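Odcombe Hall Work Floor Opens to Community Groups

The Odcombe Hall Trust has confirmed that the main work floor of its building on Rorkthorpe Road is now available to outside groups, following the completion of improvements to the room and its furniture. Applications for regular sessions will be accepted through the end of July.

The floor is intended for small tabletop work such as sorting, crafts, model making and light assembly. Furnishings include round tables of more than one kind, among them a plain white table and a side table with a gold-colored wire base and a floral top. Small items may be set out on trays, and users are asked to return them to the shelves at the end of each session.
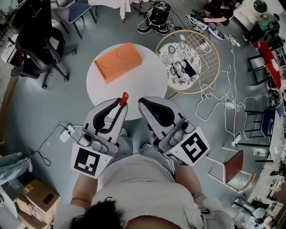
Mared Wynne asked that the Trust keep the tabletops clear of paint and glue, noting that her group had lost a good part of its last session elsewhere to scraping. The Trust has agreed to provide covers on request for any activity involving adhesives.

The hourly charge for registered groups is $21. Groups booking for a full season will pay a single fee of $400, which includes use of a locked storage cabinet. No more than 70 people may be in the building at one time, a limit that applies to the work floor and the mezzanine together.

Gearóid Fahy, manager of the hall, stated that the height of the room had influenced the layout. Tables are placed where they receive light from the windows as well as from the ceiling fixtures, and the area under the mezzanine has its own lighting panels for work in the evening. 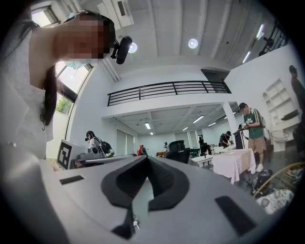

Groups that need a quieter setting may ask to be placed toward the back of the floor. Requests should be made at the time of booking, as tables will not be moved once a session has begun.

The mezzanine remains open to visitors who wish to watch the work below. Visitors are reminded that nothing may be placed on or hung from the railings, and that bags should be left at the front desk.

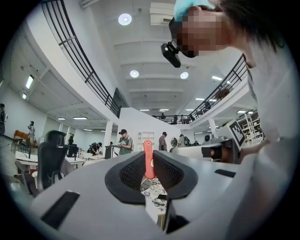 The same rule applies to coats and umbrellas during the winter season. Children on the upper level must be accompanied by an adult at all times.

Solomiia Pylypenko will coordinate bookings. Application forms may be collected from the front desk between 9 a.m. and 4 p.m.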